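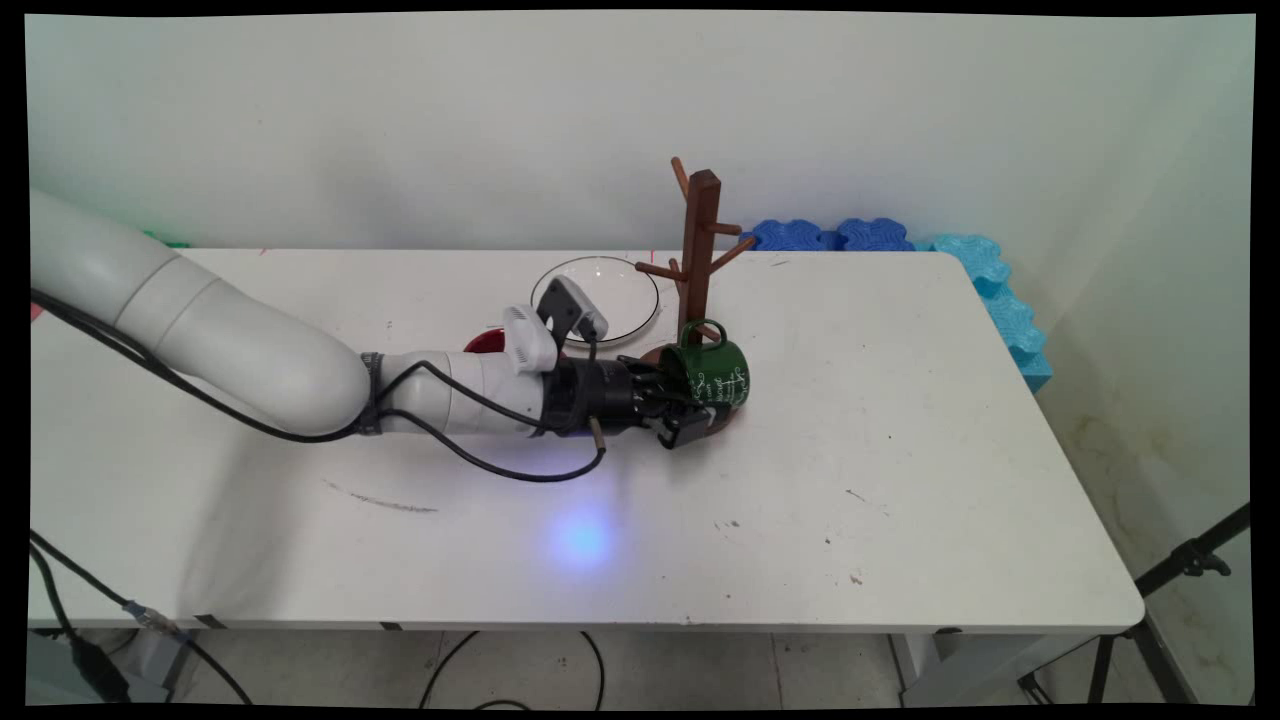

Über uns

Rorier fertigt Tassenbäume, Hakenleisten und Tellerständer aus Massivholz für Haushalt, Büroküche und Gastronomie. Sitz und Werkstatt befinden sich in Skastau, das Versandlager in Dendach. Verkauft wird direkt ab Werk sowie über Fachhändler für Küchenausstattung.

Was wir herstellen

Schwerpunkt des Programms ist der Tassenbaum in der Bauform mit rundem Fuß, senkrechtem Vierkantpfosten und eingesetzten Rundzapfen. Die Zapfen sitzen in unterschiedlicher Höhe und zeigen in verschiedene Richtungen, damit sich benachbarte Tassen im belegten Zustand nicht berühren. Die Grundausführung hat vier Zapfen. Sie ist für Becher mit geschlossenem Henkel ausgelegt, wie sie in den meisten Haushalten vorhanden sind, und eignet sich auch für glasierte Keramik mit Aufdruck, da die Außenwand der Tasse beim Hängen frei bleibt.

Die Baureihe Cabrera umfasst 7 Modelle. Sie unterscheiden sich in Pfostenhöhe, Zapfenzahl und Holzton. Fuß und Pfosten werden getrennt gefertigt und von unten verschraubt. Die Schraube ist versenkt und mit einer Filzscheibe abgedeckt. Zapfen werden eingeleimt und sind nicht zum Nachrüsten vorgesehen.

Material und Oberfläche

Verarbeitet werden Buche, Esche und Nussbaum. Dunkle Farbtöne entstehen bei Buche durch Beizen, Nussbaum bleibt ungebeizt. Die Endbehandlung erfolgt mit Hartöl in zwei Aufträgen mit Zwischenschliff. Zapfen erhalten am freien Ende eine umlaufende Fase, damit die Glasur auf der Innenseite des Henkels beim Einhängen nicht verkratzt. Farbabweichungen zwischen Fuß und Pfosten sind bei Naturholz möglich und kein Reklamationsgrund.

Standfestigkeit

Ein Tassenbaum wird selten gleichmäßig belegt. Die Auslegung richtet sich deshalb nach dem ungünstigsten Fall: ein einzelner Becher am obersten Zapfen, alle übrigen Zapfen frei. Der Fußdurchmesser wird je Modell so gewählt, dass der Ständer in diesem Zustand auf ebener Fläche nicht kippt. Geprüft wird mit Bechern handelsüblicher Größe auf glatter Tischplatte. Ein Becher, der am Fuß abgestellt wird, darf diesen berühren; die Kante des Fußes ist dafür gerundet.

Aufstellung und Gebrauch

Der Ständer gehört auf eine ebene, trockene Fläche mit Abstand zu Spüle und Kochfeld. Becher vor dem Einhängen abtrocknen. Beim Bestücken unten beginnen und die Seiten wechseln, beim Abräumen in umgekehrter Reihenfolge vorgehen. Zum Einhängen den Becher am Körper fassen und den Henkel über den Zapfen führen. Sehr enge Henkel, etwa bei Espressotassen, passen nur auf die Modelle mit schlankem Zapfen.

Gereinigt wird mit einem feuchten Tuch. Die Spülmaschine ist für geöltes Holz nicht geeignet. Stumpf gewordene Stellen können mit feinem Schleifvlies angeschliffen und mit Hartöl nachbehandelt werden.

Fertigung und Lager

Im vergangenen Geschäftsjahr wurden in Skastau 3702 Ständer gefertigt, davon 2299 in der Grundausführung mit vier Zapfen. Die Werkstatt arbeitet in Losen von bis zu 80 Stück je Modell und Holzart. Zwischen zwei Losen werden Bohrlehre und Zapfenmaß kontrolliert und im Losprotokoll vermerkt. Die Losnummer ist unter der Filzscheibe eingeschlagen und sollte bei Rückfragen angegeben werden.

Fertige Ware geht nach Dendach und wird dort einzeln im Karton verpackt. Im Oktober findet die jährliche Inventur statt. In diesem Zeitraum verlängern sich die Lieferzeiten.

Ersatzteile und Service

Füße und Pfosten der laufenden Modelle sind einzeln erhältlich. Bei gebrochenem Zapfen wird der komplette Pfosten getauscht. Für den Austausch genügt ein Kreuzschlitzschraubendreher. Anfragen von Fachhändlern und Gastronomiebetrieben nimmt der Vertrieb in Skastau entgegen, Anfragen zu laufenden Sendungen das Lager in Dendach.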